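Setting up a play kitchen on the big table

I've been doing this every wet November since my two were tiny, and my friend Pushpa Nautiyal finally nagged me into writing it down. You don't need one of those huge wooden cookers. A table and a box of bits will do!

1. Clear the table and give it a wipe

Breakfast crumbs get into everything, so do the corners too. I skip the tablecloth, as small hands pull it and the whole café ends up on the floor.

2. Sort the box

Tip it all out and make piles: things for cutting, things for eating, things for cooking in. Anything cracked goes in the bin. I wash the rest in warm soapy water and leave it on a towel overnight (the hollow fruit takes ages to drain).

3. Pick the customers

Soft toys are best – they never complain about the soup. Ours get a side each, and if one flops over I leave it for the children to sort out.

4. Choose a knife

Plastic, always, and a bright handle is easier to find at tidying-up time. Run your thumb along the edge first and feel for rough bits. I like the pink one with the see-through grey blade, and the toy pig is usually first in the queue for whatever gets chopped.

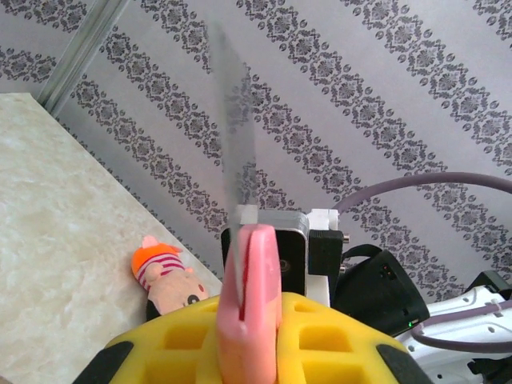 5. Open the café

Let the children write the menu and set the prices. Last time a slice of pretend melon cost me 84 pounds, and the toast was 1,000!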